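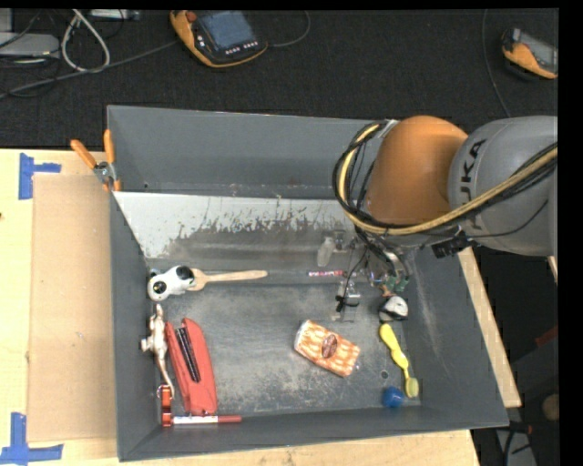 Llegué a la jornada de puertas abiertas de Etberg con la idea de quedarme media hora y salí cuando ya recogían las sillas. ¡Qué sitio! Es el almacén donde Jafri guarda y clasifica los juguetes y utensilios que luego presta a ludotecas y escuelas, y ese día se podía entrar hasta el fondo, preguntar y curiosear. A mí me ganaron las cubetas grises, grandes y muy trabajadas: la que más miré tenía el fondo lleno de arañazos blanquecinos y un panel claro, inclinado, con la superficie saltada a trozos. Dentro, un muñequito blanco con manchas negras tocaba la parte ancha de una cuchara o espátula de madera clara, y cerca de la pared izquierda estaba un animal beis y marrón de cola larga y fina que me habría llevado a casa sin dudarlo.

Annelies Gasser nos guió por las estanterías (cuatro pasillos, y se recorren despacio). El catálogo va por la pieza 1.013, contando desde los animales hasta los cacharros de cocina, y cada una tiene su ficha con el material, la edad recomendada y las reparaciones. Pregunté por las cucharas, claro. Hay 107, casi todas donadas por Flatine cuando cerró su comedor, y los niños las piden tanto como los muñecos.

Al final nos dejaron probar a clasificar un lote nosotros mismos, en las mesas de Jenska, y me lo pasé como una cría. En abril vuelven a abrir, con 300 plazas y entrada gratuita. Hay que apuntarse antes en la recepción, y conviene llevar calzado cómodo.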